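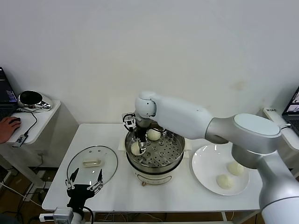 Teaching the two-arm setup to move steamed buns from the steamer to a plate

Posted Saturday, March 6, 2021

I've been putting off writing this one up, mostly because food is fiddly and I kept hoping I'd find a neater way of doing it. But several of you asked after the last guide, so put the kettle on and let's go through it slowly!

What you need

Two arms with grippers, a steamer, a round plate, four buns, and whatever you normally use to drive the arms remotely. We use our Jodari controller and record with Grastach, but the steps are much the same with any other pair.

Setting up the table

Put the steamer in the middle, where both arms can get to it, and the plate over on the right. Lay the lid flat on the left with the handle facing up. Before you record anything, drive the right arm slowly from the steamer to the far side of the plate and back again, watching the forearm as well as the fingers (I spent a whole afternoon in October looking only at the fingers, and I don't recommend it). Tape down the corners of the plate's spot once you're happy.

Recording a demonstration

1. Start with the lid already off. Lifting it is a lovely task, but teach it separately.

2. Bring the right gripper in from straight above, open, and stop just over the bun.

3. Lower it until the fingers are a little past the widest part of the bun, then close gently. A bun gives a lot more than a wooden block does, so stop as soon as it's held. Squeezing harder only teaches the robot to leave dents.

4. Lift straight up until you're well clear of the rim. Please don't cut the corner here, however tempting it gets by the end of the day!

5. Carry it over to the plate, lower it, open, and back away upward before you head home.

Keep the left arm parked with its gripper open for the whole run, in the same spot every time. If it wanders from one recording to the next, the robot will try to learn that too.

How many runs

I do 6 runs, take a 2 minute break, and then move the buns around on the tray before the next batch. We kept 246 good ones for this task. Throw out any run where you hesitated for a long time over the grasp, even if the bun got there in the end. It hurts a little, I know, but the copied hesitation is very hard to get rid of later.

Next time I'll go through the lid, which wants both hands and a good deal more patience.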